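## Wrappers and the small bin

In my home the bin of the living room stands close to the table, because if it is far, the wrappers stay on the table until Thursday. I learned a few habits and I write them down.

- Shake the crumbs out over the bin first. Wafer crumbs go into the folds of a tablecloth and they are difficult to brush away.
- Press the air out of the wrapper. A full-size one with air inside takes half of a small bin.
- Twist it once in the middle, then it does not open again so much. Glossy plastic likes to spring back - a loose knot also helps with the long ones.
- Do not put it inside another packet. In our town the sorting people ask for flat, single pieces.
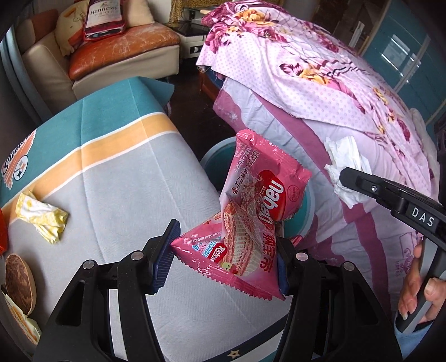 *Grímsdóttir, writer of the home pages at Standero*

A strawberry wafer wrapper like the pink nabati one is a good size for the twist. Very small sweet papers I collect in one bigger bag, and when there are 20 I throw all together.

For the bin itself, I wipe the rim with warm water and a little vinegar, and leave it 20 minutes with the inside open to the air. A liner is not necessary if only dry packaging goes in.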